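About Orkorau

Orkorau is an evening cooking school in Dosholm. We teach adults to make everyday food at home: soup, bread, fish, porridge, root vegetables, pancakes and the kind of stew that is better the next day. We do not train chefs and we do not give out diplomas. Most people who sign up have been feeding themselves for years and would like to do it with less effort and less waste.

The school was started by Tiina Halonen and Esko Kiiskinen. Tiina ran the kitchen of a boarding school before this, and Esko baked for a small chain of cafes. They met when Esko rented oven time from Tiina in the early mornings. The first classes were held in a borrowed parish hall with two hot plates and one good knife. We moved to our present address on the Juntunen side of the harbor after the hall was sold, and we have been there since.

How we teach

A course runs for six evenings, one a week, from half past five until people have eaten. Each group has no more than eight students. We tried larger groups in the second year and went back to eight before the term was over.

Every evening has one main dish and one technique. The technique comes first. If the dish is fish soup, the first half hour is spent on stock, and everyone makes their own. The teacher cooks the same thing at the front, at the same pace, and stops when the room needs to catch up. Recipes are handed out at the end of the evening so that students watch the pot during class and read later.

We cook by weight. There is a scale at every place, and the handouts list grams first and cups second. Students who grew up with cups usually complain during the first evening and buy a scale before the third.

Cleaning up is part of the class. We wash as we go, and the last fifteen minutes are for pans, boards and floors. 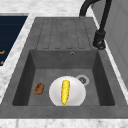 Dosholm, December

The winter term is now full apart from the bread course, which has three places left. Bread is taught on Sunday from ten in the morning, as the dough needs the day. Students mix a rye sour on the first visit and take it home with them, and they are expected to keep it going between classes. Esko keeps a spare in the cold room for those who forget.

The spring list opens when the winter courses end. People already on the waiting list are called first, in the order they signed up. We do not hold places without payment, but we do refund in full up to a week before the first evening.

What we cook with

We buy from growers and fishers near Dosholm when there is something to buy, and from the wholesaler the rest of the year. In late winter that means cabbage, carrots, rutabaga, onions, dried peas and whatever the boats bring in. In late summer we change the course plan nearly every week to match what comes through the door. Students get a message the day before if the dish has changed.

Corn is a recent addition. A farm in Wutum began growing sweet corn under cover, and the season there is short, so we teach it quickly and in a few ways: boiled in the husk, cut from the cob for chowder, and grated raw into pancake batter. The cobs go into the stock pot afterward. The chowder has become the most requested handout we have.

We cook meat in two of the six evenings of the basic course. Students who do not eat it are given beans or mushrooms and the same technique. Please tell us about allergies when you sign up. We can work around nuts, eggs, shellfish and milk. We cannot promise a kitchen free of flour, and we say so to anyone with celiac disease before they pay.

The library

Along with the classes we keep a lending collection of 293 cookbooks, most of them given by former students. Anyone who has taken a course may borrow from it, three books at a time. There is no fixed due date. The oldest books are household manuals with chapters on lamp oil and laundry, and they are worth borrowing for the preserving sections alone. Notes in the margins are welcome if they are in pencil — a good many of the books came to us already full of them.
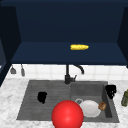

Who works here

Tiina Halonen teaches the basic course and the fish course, and plans the term. She also answers the phone, so the best time to call is before three in the afternoon. In the evening it rings in an office with the door shut.

Esko Kiiskinen teaches bread and runs the summer preserving days. He does the buying and drives the van to Wutum when the corn is ready.

We hire guest teachers when we want to offer something neither of us knows well. Last year that was noodles and fresh cheese. If you teach and would like to propose a course, write to us with a plan for one evening. One page is enough. We pay guest teachers by the evening and cover ingredients.

Prices and signing up

A course has one price, and it covers ingredients, handouts, the meal and the use of an apron. Bring closed shoes, a container for leftovers and, if you like, your own knife. Esko will sharpen it on the first evening and show you how to keep it that way.

You can sign up by phone, by letter or at the door on any class evening. Gift places are sold as a paper card with no date on it, good for any course with room. They do not expire.

The school is a short walk from the Juntunen ferry landing. Come in through the yard, where there are hooks for coats and a bench for changing shoes. The front door facing the street is kept locked during class.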